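The Back Room, Sorted (Mostly)

We put off clearing the back room for so long that putting it off had become part of the schedule, somewhere between ordering coffee filters and arguing over the thermostat.

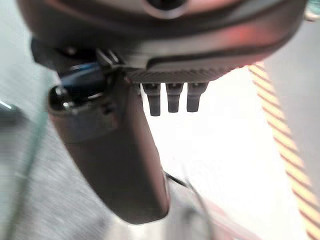 Then in September the landlord wrote to say that the shelving along the long wall was coming down, and would we kindly remove whatever was on it. Whatever was on it was nine years of Tistov, the shared studio where several of us sew, glue, frame and repair things, and where all of us put leftovers on a shelf and walk away. The sorting took 2 weekends and one evening that got out of hand. Captions are mine, so complaints can come to me. Birthe

The tape drawer
Masking tape, mostly, and most of it down to the last sad inch. Vilhjálmur held a short trial for every roll and found almost all of them innocent.

Fabric, folded
The folding standard was set early by Heiðrún Overgaard, who used to work in a shirt shop and can't be argued with. The rest of us folded things and then watched her fold them again.

Fabric, before Heiðrún saw it
My work. I still think it was fine.

The button question
Should buttons be sorted by color or by size? We lost most of a morning to this. They are now sorted by color in the big jars and by size in the small jars, so everyone got what they wanted and no button can be found.

Halex boxes
Michalis ordered 70 of these stacking boxes on the theory that we could always send some back. We have not sent any back. Several of them are holding other Halex boxes, and I've been told this counts as storage.

Labels, round one
Handwritten, in pencil, by five different people. "Bits." "Small bits." "Bits (Preben)." One just says "ask."

Labels, round two
Printed. Much better. Somebody has already put yarn in the one marked SCISSORS.

The good scissors
Found! They had been missing since the winter market and were inside a boot. I don't own the boot. If you own the boot, it's by the door.

The other scissors
Twelve years of cutting paper, wire, sandpaper and, on one occasion, a pizza. Retired with honors to the garden shed.

Zippers
Heiðrún bought a bag of 200 at a closing-down sale and was very pleased with the price. They're all the same length, and it's a length for which none of us has found a garment. Too long for a pocket, too short for a jacket, possibly right for a very serious pencil case.

Pencil case, very serious
Well, she made one. One down.

The Kurek
Our oldest sewing machine, last serviced by somebody's uncle. We voted on whether to keep it and it won easily, helped by the fact that it takes two people to lift and neither wanted to go down the stairs.

Frames without glass
Leaning neatly by height, which was Preben's idea and does look good.

Glass without frames
You'd think these two groups would get along. Not a single piece fits. Preben Þrastardóttir measured every one of them with great patience and then went for a walk.

Lunch
Lentil soup from Michalis Moschos, plus bread, plus the cheese that has been in the fridge since the open house. The cheese was mainly there for company.

Paper offcuts, keep
Anything bigger than a postcard stays. That was the rule, and it was a good rule until people started saying "well, a small postcard."

Paper offcuts, recycle
A modest pile, thanks to the small postcards.

Glue, the census
We own 11 kinds of glue. The ones that had set solid went out, leaving us with four, and one of those is only good for felt. Please stop buying the kind that's only good for felt.

A box of corks
Vilhjálmur Hviid says they're for a project. He has been saying so for as long as I've known him. There are 900 of them – he counted, with some pride – and they've been given the top shelf, where they weigh almost nothing and can do no harm.

The paint shelf
Lids off, sniff, lids back on. Anything that had gone lumpy went to the recycling center, along with a tin that had gone beyond lumpy into something more like a biscuit. The blues survived best. We appear to be a studio that buys blue and then doesn't use it.

Things we couldn't name
Everybody was allowed one guess per item. The winning entry was "part of a lamp," which was also the losing entry for nearly everything else in the pile.

Part of a lamp
Confirmed.

Gutent wax
A block of thread wax the size of a loaf. At our current rate it will outlast the building. Heiðrún has asked that it not be used as a doorstop, and I've asked what she'd like us to use as a doorstop.

Doorstop
A Halex box full of Halex boxes.

The long wall
We'd all forgotten it was green behind the shelves. Preben likes it. Michalis likes it less, but he's the one who has to sit facing it, so the vote may be reopened.

Knitting needles, paired
Like socks, they go in as twos and come out as individuals. The odd ones are in a tall jar on the windowsill and are free to anyone who needs to stake up a tomato plant.

The evening that got out of hand
We had meant to stop at six. Then Vilhjálmur found the bag of hats from the year we tried making hats, and it was past ten when I locked up. No further hat pictures will be posted, by agreement of those wearing them.

One hat
I didn't agree.

Sweeping up
Pins. So many pins. We went over the floor with the magnet, and then with the broom, and I still found one the next morning in the traditional way.

New layout
Fabric on the left, paper on the right, wet and sticky things by the sink. The middle is for working on and is to stay clear overnight, please. I mean it about the middle.

The middle, next morning
Somebody's mug, somebody's hem, and a box marked "ask."

If anything of yours turned up in these pictures and you want it back, it's in the hallway until the end of the month with a sticky note on it. After that it goes to the swap table, and after that I'm afraid it belongs to Vilhjálmur. The boot is still by the door.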